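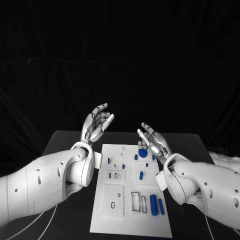 Heder Peg Board, White

Product group: Boards and Panels
Supplied by: Watside Institutional Equipment
Page last revised May 28, 2018

The Heder Peg Board is a rectangular tabletop panel for peg-and-hole exercises. It is intended for laboratories, training departments, vocational colleges and occupational therapy clinics where the same placement task must be set out many times under the same conditions. The board is finished in plain white on all faces and carries no printed scale or lettering.

The board is sold on its own or as part of the Heder Bench Set, which adds a storage tray, a lidded peg box and a backdrop kit. Institutions that already own a suitable table will normally require the board and peg box only.

Specifications

Order code: Heder 416
Length: 416 mm
Width: 105 mm
Finish: matte white, wipe-clean
Base: four rubber pads, replaceable
Pegs: supplied separately in the Ojo peg box

Peg boxes

The Ojo peg box holds one complete set of pegs for the board. Pegs are sorted by diameter into separate compartments, and the diameter is molded into the head of each peg. Boxes ordered before October carried a paper label in place of the molded figure. These remain fully compatible, and replacement labels may be requested at no charge.

Pegs are cut to a close fit. A peg that must be forced into its hole is either in the wrong position or worn at the tip, and should be taken out of use until it has been checked against the gauge in the lid of the box.

Table and backdrop

The board should be placed on a flat, level surface. A dark gray or black tabletop is recommended, as the edges of a white board are then easily seen from a seated position and from across the room. Glossy tabletops should be covered.

The Amow backdrop is a black fabric panel that hangs behind the table. It hides shelving, windows and passing staff, and it may be left to fall in natural folds. It is supplied with a hem pocket for a standard rail. The rail itself is not included. The fabric may be cold washed and should be hung to dry.

Space should be left on both sides of the board so that it can be reached from the left and the right at once. Two-handed exercises call for the board to stand at the middle of the table, with its length set in the same direction for every session. Many departments mark the corners with tape.

Care

Wipe the board with a damp cloth after use. Mild soap may be used. Solvents and abrasive pads will dull the finish and are not covered by the warranty. Dust collects in the holes over time and is best removed with a soft brush or a low-power vacuum. The rubber pads should be inspected once a term and replaced in sets of four.

Prices

Board only: $105
Ojo peg box: $87
Amow backdrop: $89
Bench Set: price on application

Prices exclude freight and sales tax. Schools and public clinics may order against a purchase order. Private firms are asked to pay on their first order in advance.

Orders and returns

Written quotations are issued by Catinca Buzatu, Institutional Sales. Questions on fit, wear or replacement parts should be sent to Iason Raptis, Technical Support, with the order code and the date of purchase. Unused boards may be returned in their original carton. Peg boxes cannot be returned once the inner seal has been opened.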